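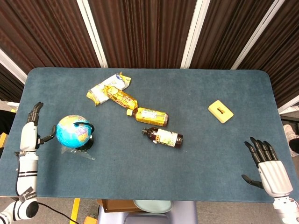
**Which size of Terkby wool felt desk mat should be ordered for a shared study table?**

The large mat suits most shared tables, and the medium is intended for single desks.

The Terkby mat is supplied by Pralldale to schools, libraries and reading rooms. It is pressed at the Sitberg works from undyed and dyed wool, and is sold in three thicknesses.

## Ordering

- Minimum order: 7 mats
- Carton quantity: 15
- Delivery: 16 working days from confirmation
- Colours: slate, moss, oatmeal

Mats should be brushed weekly and kept away from radiators. Spills are to be blotted with a plain cloth – do not rub. The moss shade will return to stock in October.

Requests for cut samples should be addressed to Ritva Huttunen, Contract Sales, Pralldale.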